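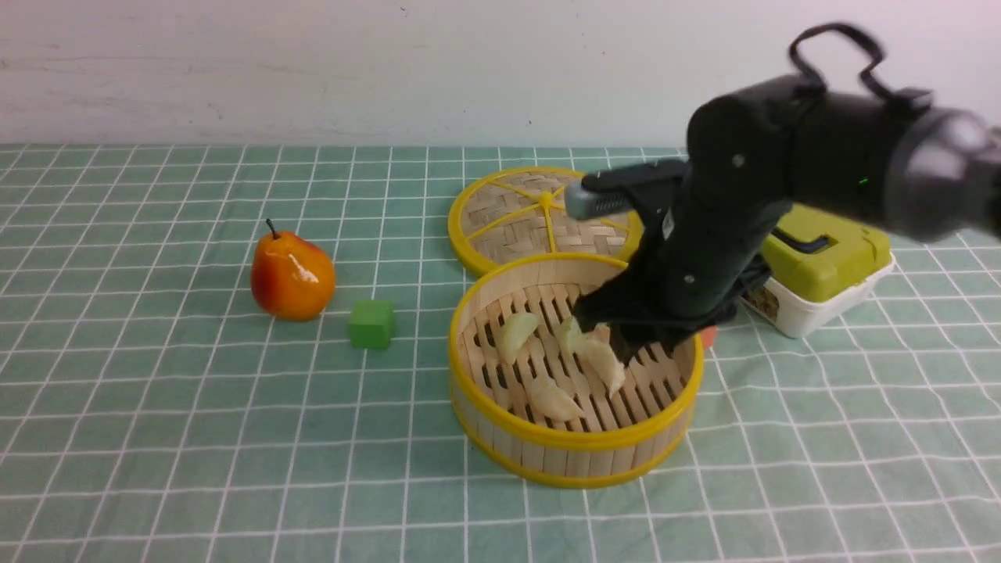 How do you keep dumplings from sticking to a bamboo steamer?

Line the basket or oil it, and leave a finger's width between the dumplings. Parchment with holes poked in it works best for me, cabbage leaves come second, and a bare oiled basket will do in a pinch if you get the dumplings out quickly.

Okay, longer version! I've been steaming dumplings at home since one February when the heat went out in my apartment and I wanted an excuse to keep a pot boiling all evening. I wrecked a lot of them. Torn bottoms, filling all over the slats, the whole sad business. So this is how I do it now, and it's pretty forgiving.

What you need

A bamboo steamer with a lid
A pot or wok the basket can sit on without falling in
Parchment paper or a few big cabbage leaves
Dumplings, fresh or frozen
A little neutral oil
Tongs or chopsticks (I'm a tongs person, sorry)

Getting the basket ready

If your steamer is brand new, rinse it and steam it empty for a few minutes before any food goes near it. Mine smelled like a lumber yard the first time. Soak the basket in cold water while you get everything else out, then shake it off.

Cut a circle of parchment a bit smaller than the inside of the basket and poke holes all over it with a skewer. You want gaps around the edge too, so the steam can come up through the slats. Brush on a tiny bit of oil. With cabbage, dip the leaves in hot water first so they lie flat.

Filling it

Set the dumplings down with space on every side. They puff up as they cook, and thin, see-through wrappers (the wheat starch kind) will glue themselves to anything they touch, including each other. I fit 6 in my small basket and I don't push it. My friend Duangjai Limsakul crams in 11 and somehow gets away with it, but she has a wider basket and a lot more nerve than I do.

Steaming

Bring the water to a real boil before the basket goes on. Keep the water level below the bottom of the basket, or you're boiling your dumplings and the bottoms turn to paste. Lid on, heat at medium-high.

For small fresh ones with a cooked or shrimp filling, I start checking at almost eight minutes. Raw pork takes longer, and frozen needs a few minutes on top of that. Don't thaw frozen ones first, they go gummy. Cut one open and check that the middle is cooked through. If you're doing a second batch, top up the pot with water that's already hot.

Taking them out

Turn off the heat, tip the lid away from you (that steam is no joke!) and let everything sit for a minute or two. The wrappers firm up a little and let go much more easily. Grab each one low down on its sides and lift straight up. If it clings, dab a little hot water around the base and slide a thin spatula under it.

Cleaning up

Hot water and a soft brush, no dish soap, it soaks right into the bamboo. Let the basket and the lid dry separately, propped up so air gets to both sides. I put mine away damp once and had to throw it out.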